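Checked Nov 21, 2022, Drallinham house, upstairs bedroom. Task: garment handling on the bed, two tools on one piece of fabric. Inspector: Natália Štěpánek. Second reader: Kvido Šimko.

The sheet covers two things. The first part is the usual safety walk-through. The second part is the readiness question Hrnčiar asked us to add in May: could a machine do this chore in an ordinary home today without a person beside it? Comments go under the item, in plain words.

## Part A – Room and work area

- [x] **Enough light to see fabric edges**
 Daylight from the window. Dark garments are still the hard ones, as navy on navy shows very little fold line.
- [x] **Work surface fit for the task**
 A bed is soft and it gives when pressed. Pass for a person. Marked down in Part C for a machine.
- [x] **Finished stacks kept clear of the piece being worked**
 Stacks are on the bed with it. Acceptable, but leave more room if the next piece is a sheet.
- [ ] **Loose cable kept away from the work**
 Black cable hanging near the pile at the window end. Tidy it before the next session.
- [x] **Window end passable**
 Small fan by the window noted. Keep curtains off it if it's switched on.

## Part B – Tools and people

- [x] **Gripper fingers free of cracks and burrs**
 Ran a piece of old stocking over both fingers. No snags.
- [x] **Housing screws tight**
 Checked by hand, then with the driver.
- [x] **Heat-capable tools checked before fabric contact**
 Unplugged and cold at the start of the check. Anything with a heating nozzle gets the same check every time, even if it's only there to hold a corner. A label on the handle would help.
- [ ] **Wrists and sleeves clear of pinch points**
 Bracelet worn on the tool hand. Low risk at this speed. Wilevo's shop-floor rule is no wrist jewellery near any gripper and I'd like to see the same one used in houses.
- [x] **Sitting position can be held safely**
 Reaching up and across from beside the bed is fine for short jobs. Limit is 90 minutes, then a break.

## Part C – Could a machine do it yet?

| Step | Ready? | Comment |
|---|---|---|
| Pick one garment off a pile | Partly | Often brings up two |
| Find a corner | No | Worst on dark, soft fabric |
| Hold a corner while a second tool pulls | Partly | Grip is good, tension is guesswork |
| Fold flat on a soft surface | No | Surface moves with the fabric |
| Add to an existing stack | Partly | Fine until the stack leans |

Grip strength is not what's holding this up. Two plain fingers will hang on to a jumper all day. The trouble is knowing what has been gripped – a hem, a sleeve, or the quilt underneath. A printed quilt makes this harder, because the camera picks up the pattern as well as the garment.

On the Driten bench, with a hard grey top and the same towel every time, the count last month was more than 440 clean folds. Nothing in a bedroom is that regular. I would not sign off unattended use here and I'd want a person within reach of the stop.

Navy garment with the tools:

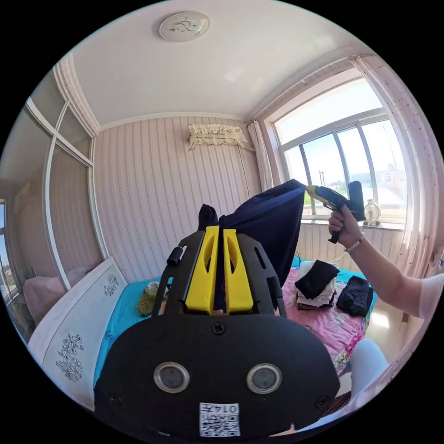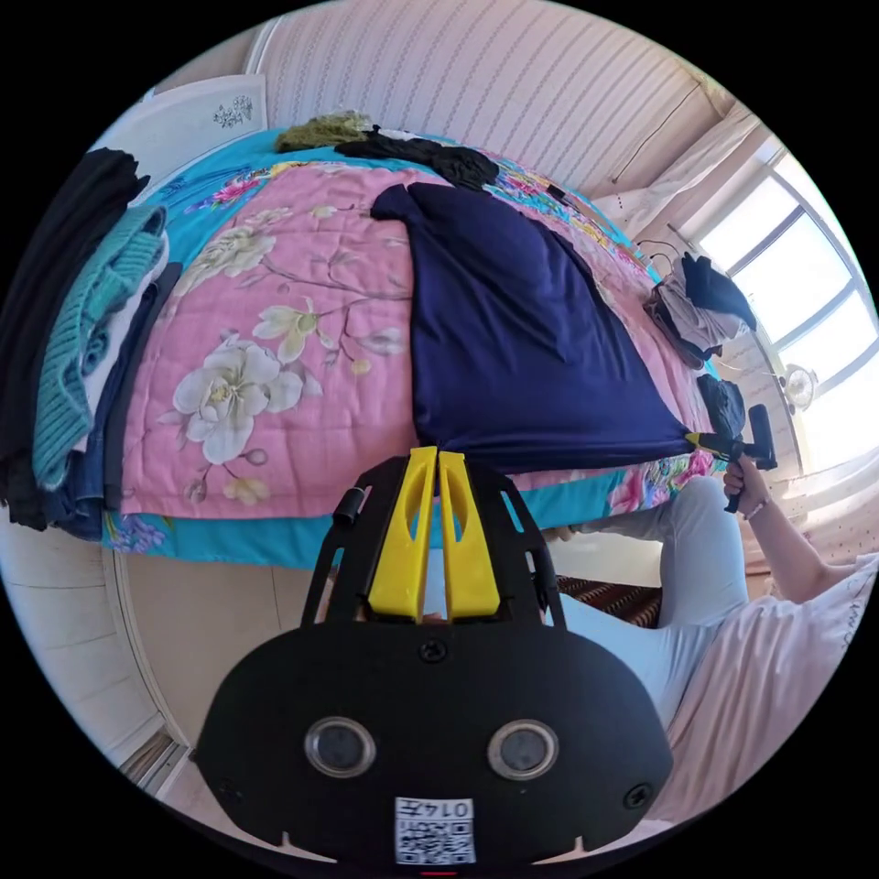

Svetozár Kadlec disagrees with the Part C result and asked for his remarks to go on the sheet. He thinks two "No" marks are too harsh, and that a folding board laid on the bed would turn the fourth row into a "Partly" straight away. Finding a corner he accepts as it stands. He would also test dark fabrics first and leave towels till last, and he wants the next check to allow 11 tries per garment before anyone writes down a result.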